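Striped carpet

Striped carpet is a floor covering whose surface is patterned with parallel bands or lines of color. It may be laid across a whole room, cut as a stair runner, or bound at the edges and used as a loose rug. 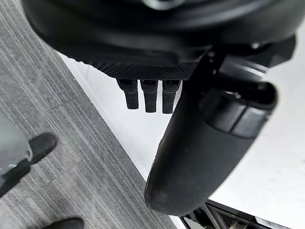

Stripes are among the oldest and most satisfying of all carpet patterns, and they suit the loom wonderfully well. When the colored yarns run the length of the cloth, the stripe runs with them – change the order of the yarns and a completely new carpet appears! Stripes across the width are made by changing the crosswise yarn as the weaving goes on. Tufted carpets get their lines from the order in which the yarn is fed to the needles, and many plain-colored carpets look striped simply from rows of high and low loops.

Types

Even stripes repeat at a single width. Graduated stripes grow wider or narrower across the floor, and random stripes follow a long repeat that can be hard to spot. Pinstripes are very fine and, seen from the doorway, often blend into one soft shade. Gray is a great favorite in all of these, and the range of grays possible from just two yarns is a small marvel.

Laying

Direction matters a good deal. Lines running away from the door make a room look longer, while lines running across it make the room look wider. Walls are seldom perfectly straight, and a stripe shows the slightest drift, so fitters usually work from a chalk line snapped down the middle of the room. Seams are placed between two stripes where possible. A diagonal layout is lively and very handsome, but wastes more material, with 10 percent extra often allowed for trimming.

Where carpet meets another kind of floor, the edge is finished with a bar, a binding tape or a sewn border. A bound edge can be lifted for cleaning.

Care

Vacuuming along the stripe keeps looped pile neat. Loose rugs can be turned end to end every 6 months to even out wear and fading.

See also: Stair runner; Flatweave; Carpet binding

Last edited 29 September 2024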